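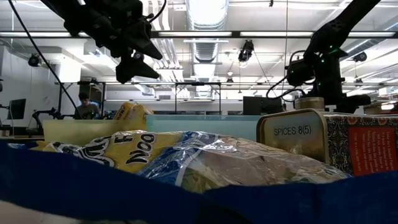

Un sachet de nouilles, du pain sous plastique, une boîte d'épices : le quotidien des deux bras de l'atelier Brurnon.

Le pain de mie, c'est Tiago Patrício qui l'achète. Il en est à son troisième fournisseur et ne souhaite pas s'étendre. « Disons que la boulangère posait des questions. »

Chez Brurnon, il règle des robots qui remplissent des sacs de courses. En juin, l'un des deux bras a serré un pain, l'a soulevé, puis a refusé de le rendre. L'arrêt logiciel n'y a rien fait. « La pince affichait zéro newton. Le pain, lui, affichait autre chose. »

Le capteur d'effort s'était figé sur sa dernière valeur à vide. Le contrôleur, croyant ne rien tenir, serrait donc davantage, consciencieusement, jusqu'à la butée fixée à 75 newtons. Pour une tranche de pain, Patrício recommande de ne pas dépasser 10.

L'affaire aurait pu rester boulangère. Mais son collègue Afonso Esteves a voulu dégager le sachet à la main, le bras encore sous tension. « J'ai tiré, il a tiré aussi », résume-t-il. Il s'en est sorti avec un ongle noir et un formulaire de 2 pages, dont une case « nature de l'adversaire » qu'il jure ne pas avoir inventée.

L'enquête interne a duré une trentaine de jours. Elle a mis en cause un connecteur desserré par les mouvements du poignet – un clip en plastique, remplacé depuis par un modèle à vis. Le logiciel de supervision, baptisé Planley, coupe désormais le serrage quand la mesure reste parfaitement immobile. « Un vrai capteur, ça tremble toujours un peu, explique Patrício. Quand le signal est trop beau, je me méfie. »

La consigne, elle, tient en une phrase collée près de l'arrêt d'urgence : on coupe, on attend, on touche ensuite. Esteves l'a rédigée lui-même. Il a aussi demandé qu'on s'entraîne davantage avec les nouilles.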